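29 April 2024, bench notes, Neltbridge back room

Picking up from where I stopped before lunch. Dalva wants the pen-packing job off the hand line by July, so the plan is still one marker at a time into the clear box, over and over, until the numbers look like something Costindale will sign for. Their order is 2000 sets and they have not budged on that.

Changed both finger pads this morning, the old ones were getting shiny. Also dropped the lights a notch and I like it better! 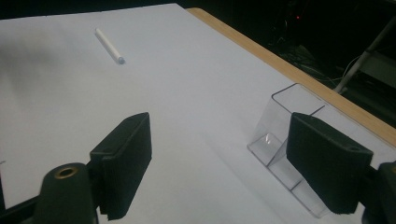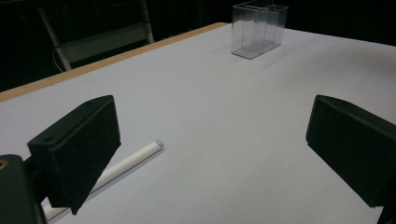 Had a long talk with Ekow Owusu about what happens to the packing bench once this is running, and I want to get it down while I remember it. He has packed by hand at Darko and then here, and his worry is less about his hours (Dalva already told the crew the hours stay) and more about being parked next to a machine all shift waiting for it to beep. Fair. I showed him the bench and he went straight for the setup -- why lay the marker down at a slant, when on the line they all come down the chute square? I said we want it to cope with a mess. He said then come and look at a real mess, and he's right, a single marker on a big stretch of white is kinder than anything his table ever looks like. Also the clear box on white bugs me, half of what marks it out is the shine along its edges. Try the Sokura trays next, ask Dalva if there are any left.

What we landed on, for now: Ekow sets up the runs and decides what counts as a bad drop, and I stop guessing. He wants 2 people trained on it so one person doesn't get stuck with it forever. Dalva okayed that on the phone, still need it in writing.

Log is at 590 runs. Two of those have no notes at all, my fault, will mark them so they don't get counted.

To do: spare pads, move the stop button to where Ekow can reach it sitting down -- he asked twice. Shift sheet for the bench, draft to Dalva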